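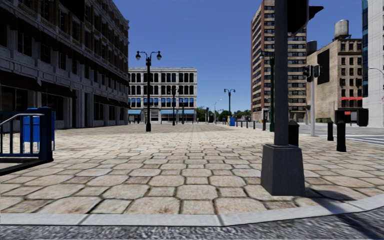
Week 5: Who Owns the Sidewalk?

Welcome back! Last week we read zoning maps, and today we get to my favorite topic in the whole course, the public right of way. It sounds dry. Give it 20 minutes and you'll be arguing with your family about curbs.

The right of way is the strip of land set aside for people to pass through. It usually runs wider than the road itself, so a front lawn in Genavville may sit partly on city land (check your own lot survey, it's a great surprise). In many towns the city controls the strip while the owner next door has to keep the walk in repair. Control and upkeep are two separate questions, so please keep them apart in your papers!
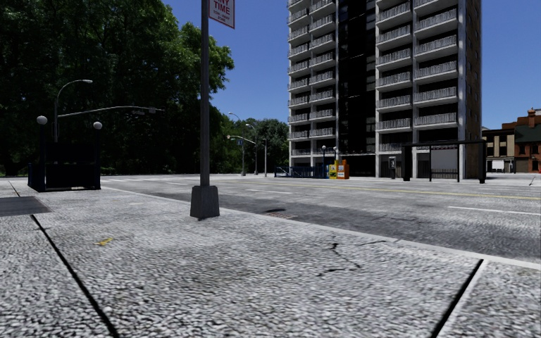

Annelore Strobel
Lecturer, Introduction to Town Planning

Sidewalks age in ways you can learn to read. Joints are put in on purpose, so that a slab has room to move and tends to break along a straight line. A crack that wanders across the middle of a slab is another matter: tree roots, a settled base, heavy loads, or plain old age. Then come the covers and grates, each one with an owner, and sorting out which utility is which is half the fun.

Our main case is Bakalis Street. A resident tripped on a raised slab there, and the repair bill came to $3,120. The city sent it to the shop next door, and the shop pointed to a trench cut by Drellov, the gas contractor. Read the whole file, including the letters at the back, which are wonderful.

For next time
Read chapter 11, skipping the tables.
Walk one block near your home and sketch who you think looks after what.
Heather Mudgway from the permits office joins us for the second hour, so bring questions, the pickier the better!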